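La table du fond

Le plateau est de retour depuis jeudi. Je l'avais démonté en juin, au moment où on a repeint le mur, et il a passé l'été debout dans le couloir, enveloppé dans un drap. Wenjie Wan m'a aidé à le descendre puis à le remonter. On a perdu une vis en route, remplacée par une autre un peu plus longue qui ne dépasse pas.

Pour ceux qui n'ont pas suivi, c'est le plateau que j'avais acheté 40 euros à Gülizar Kılıçarslan quand elle a vidé son atelier. Il servait à couper du tissu. Il y avait des traces de craie partout, deux ronds de tasse et une brûlure de fer à repasser dans un coin. J'ai poncé en trois grains, à la main pour le dernier, et j'ai passé un vernis satiné Isberg. Le pot annonce un séchage de 20 heures entre deux couches. J'ai attendu le lendemain soir à chaque fois, et pour la dernière j'ai laissé passer tout un week-end.

Je n'ai pas teinté le bois. Plusieurs personnes me l'ont demandé, dont Deming Zou qui voulait la référence de la teinte pour son bureau. Il n'y en a pas. Selon la lumière, la couleur change beaucoup : plus brune et plus claire quand on est d'un côté, franchement rouge de l'autre. Le veinage était déjà là sous la craie, on ne le voyait pas, et c'est le vernis qui l'a fait ressortir.
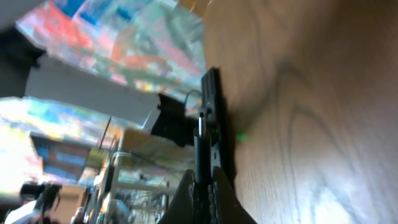 Le veinage vu de près, avec les affiches derrière.

Le satiné brille quand même. C'est mon seul regret. En bout de pièce la lumière tape sur le plateau et fait des plaques blanchâtres assez pénibles quand on lit. J'aurais dû prendre le mat, que le vendeur avait aussi en rayon au même prix. Si je reprends un jour le dessus, je ferai un égrenage fin et une couche de mat par-dessus, sans tout reponcer. Zihan Gu, qui a verni plus de meubles que moi, pense que ça tiendra. Elle conseille aussi de ne pas trop charger le rouleau sur les bords, conseil que j'aurais aimé recevoir avant : j'ai une coulure sur le chant arrière, côté mur.

Les affiches ont retrouvé leur place. J'avais pensé n'en remettre qu'une, le mur blanc étant propre pour la première fois depuis longtemps, et puis j'ai trouvé ça triste. Elles sont très colorées et ça réveille cette partie de la pièce. Je les ai fixées avec de la pâte adhésive, à voir comment elle se comporte sur la peinture neuve. L'ancienne peinture partait par écailles avec le scotch.

Côté branchements, j'ai gardé une règle simple : un câble qui n'a pas servi dans la semaine quitte la table. J'ai une boîte pour ça, une vieille boîte à chaussures avec des rouleaux de papier toilette à l'intérieur, un câble par rouleau. Ce n'est pas beau mais on retrouve les choses. Yaqin Luo m'avait prêté un organisateur en tissu de chez Undetti, avec des élastiques. Je le lui ai rendu. Les élastiques sont trop serrés pour les gros connecteurs et on finit par tout fourrer dans la poche centrale.

Le câble de charge du téléphone est le seul à avoir le droit de rester en permanence. Il est noir, comme presque tous les autres, et j'ai mis un bout de ruban bleu côté prise murale pour ne plus débrancher la lampe à sa place. J'ai aussi arrêté de charger le téléphone au bord. Il est tombé deux fois cet hiver, sur le carrelage, sans dégât, mais je n'ai pas envie d'essayer une troisième.

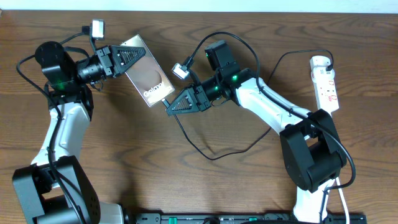
Le Galaxy et son câble de charge, côté dos.

Le dos du téléphone prend toutes les teintes de la pièce, au point qu'à côté du bois on ne sait plus trop s'il est beige ou doré. Je l'utilise sans coque à la maison. La coque laissait passer de la poussière qui restait coincée contre le dos, et j'avais peur que ça finisse par le rayer. Pour sortir, je la remets.

Pour l'entretien du plateau, je passe un chiffon en microfibre à peine humide, puis un sec. Pas de produit. J'ai essayé une fois le nettoyant Ustitz qu'on utilise à la cuisine et il laisse un film, visible surtout en lumière rasante. Il a fallu deux passages à l'eau claire pour s'en débarrasser. Pour les traces de doigts, le chiffon suffit.

Il reste à faire :

Reprendre la coulure sur le chant arrière
Mettre des patins sous les pieds, j'ai ceux en feutre, il faut que je retrouve le sachet
Fixer la multiprise sous le plateau
Couper le bout de bois qui sert de cale à gauche, trop long de 9 mm

La multiprise attendra que j'aie des vis plus courtes. Le plateau n'est pas si épais et je ne veux pas traverser. Si quelqu'un a une solution adhésive qui tient plus d'un mois, je prends. Celle que j'avais sur l'ancien bureau s'est décollée pendant la canicule et je l'ai retrouvée pendue au bout de son fil.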